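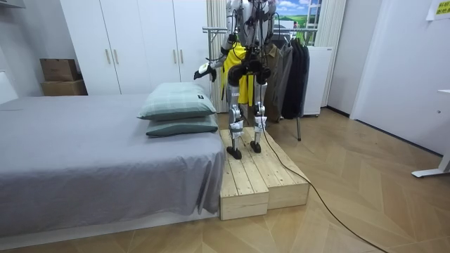 Pine crate bench at the end of a low bed - fastening and finish

jvalente
Thursday, 7:12 pm

Looking for opinions on end-of-bed benches made from crates. Low platform bed, gray fitted sheet, herringbone floor in a light wood. I want two unfinished pine boxes pushed side by side against the foot, slats running lengthwise across the top of each. One box sits directly against the bed, the other is shorter at the front and offset, so the front edge is stepped.

Questions:
1. Do the two boxes need to be fastened together, or is contact enough?
2. Finish or no finish on raw pine in a bedroom?
3. Does the fitted sheet hanging over the side bother anyone else? It reaches almost to the floor and leaves a pale strip of bed frame showing.

Jaime Valente

slatwise
Thursday, 7:40 pm

1. Fasten them. Two M6 bolts with washers through the adjoining sides, one near each end. Contact alone is fine until somebody steps from one box to the other, and then the lighter one walks.

2. Leave it raw for a month or so and see how dirty it gets. Pine takes up skin oil at the edges first.

3. Yes. Your sheet is a size too big or the mattress is thinner than the sheet was cut for. Check the pocket depth on the label.

kw_ho
Thursday, 8:05 pm

Disagree on bolts. If the front edge is stepped then the boxes are different lengths, and the whole advantage of two boxes is that you can slide one out to clean. I would put 5 mm rubber pads under the corners and leave them separate. Mine have been like that on an oiled floor since June and have not moved.

Do not use felt. Felt is for furniture you want to slide.

Kai-wen Ho

slatwise
Thursday, 8:21 pm

Rubber can stain an oiled floor. Plasticizer migration. It shows up as a yellow ring and it doesn't sand out in one pass, and on herringbone you are sanding across the grain on half the blocks. If you must have pads, get ones sold as non-staining.

kw_ho
Thursday, 8:30 pm

Fair. Mine are the Ekon cork-faced ones, so the rubber never touches the finish. I should have said that the first time.

tenonandtea
Thursday, 8:48 pm

What is the load? Sitting, or standing on it as well? Slats over a crate frame behave differently in the two cases. A person sitting spreads the weight over three or four slats. A person standing puts all of it on one or two, and if a knot falls mid-span that is where it goes.

For standing I would want a cross batten under the slats at the center of each box, screwed from below, one screw per slat. Pre-drill. Cheap pine splits within an inch of the end every time.

jvalente
Thursday, 9:02 pm

Standing should be allowed for. Design load 100 kg, static, on either box. There are visible knots in the boards I have, mostly tight. There are gaps between the slats and I would like to keep them.

tenonandtea
Thursday, 9:15 pm

Then battens, yes. Turn the boards so the worst knots land over the batten or over the end frames. A tight knot in compression on the top face is not much of a concern. The same knot on the underside edge is where it opens.

minplank
Thursday, 9:33 pm

Contrary view: don't build it stepped. I had an offset pair and caught my shin on the corner at night for most of a year. If you keep the step, put a proper radius on the outside corner. A quarter-inch roundover is not enough at shin height, go to half an inch.

Total width on mine was 875 mm and it was still in the way.

kw_ho
Thursday, 9:41 pm

The step is useful if you walk past one side of the bed more than the other. Put the shorter box on the walking side.

slatwise
Thursday, 9:50 pm

On finish again. If it stays raw, break all the edges with 120 and go over the top faces with 180. Splinters from slat edges catch on clothes, knits especially, and anything draped over the end of the bed will end up on that surface. I'd still use a water-based matte in the end. Evum makes one that stays close to the raw color. Oil turns pine orange.

minplank
Thursday, 9:58 pm

Soap finish. Cheaper, and you can redo it with a rag.

slatwise
Thursday, 10:04 pm

Soap finish on something people stand on? It will be gray in a few weeks.

minplank
Thursday, 10:09 pm

So you wash it.

jvalente
Thursday, 10:26 pm

Going with battens, half-inch roundover on the outside corner, cork-faced pads, no bolts for now. I will drill the holes anyway so they can be bolted later. Finish undecided - I have 40 g of the matte left from another job and will test both on an offcut.

Sheet pocket depth is two inches more than the mattress, so slatwise was right about that. Does anyone know if the Prornar sheets come in a shallower pocket?

tenonandtea
Thursday, 10:37 pm

No idea on the brand. You can take up the extra with a row of stitching inside the elastic. Ten minutes a side on a machine.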